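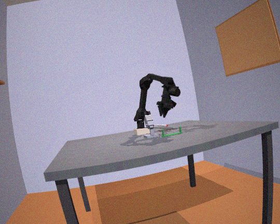 The simulated bench, with the arm over the table and a set of small objects near its base.

About the Korska Group

Korska is a small research group working on robot grasping. We study how an arm can learn to pick up small, awkward objects in simulation and then do the same job on a real bench with as little extra training as possible. The group started in November with one arm and one desk, and we now share a floor with the Zidach workshop, where our fixtures and test parts are made.

What we work on

Our main project is called Sirnano. It is a training method for grasping when the camera view is poor. Most simulators give the learning program a clean, straight picture. Real wide-angle lenses bend the edges of a table, and cheap sensors add grain. A policy trained only on clean pictures tends to miss by a centimeter or two on the real bench, enough to lose a thin part.

In Sirnano the bending and the grain are put into the rendered view from the first day of training. The lens values are drawn again at the start of every run, along with the light direction and the place of each object. The arm model and the table stay the same. We keep the room plain, with flat colored walls and a few simple shapes, and this lets us render many rooms at once on one machine.

The objects are chosen by shape: low blocks, upright boxes, thin sticks, and open brackets. Thin sticks and brackets are the hard ones. A stick gives the gripper very little to close on, and a bracket can be held in several ways that look alike from above.

What we found

We tested the method on 178 real grasps using 20 objects the policy had not seen before. The version trained on clean views failed 34 times. The version trained with Sirnano failed 9 times on the same layouts. Almost half of the remaining failures were on brackets lying close to another object, and we do not have a fix for those yet. Adding more grain than the real camera has did not help. Changing the lens values between runs helped more than changing the light.

Working with us

Code and object models are shared on request with teaching labs and other research groups. The test bench is in the Ramasamy building, ground floor, and visits can be set up through the front office. Please send a short note on what you would like to try and which arm you use.

Page last updated Apr 29, 2021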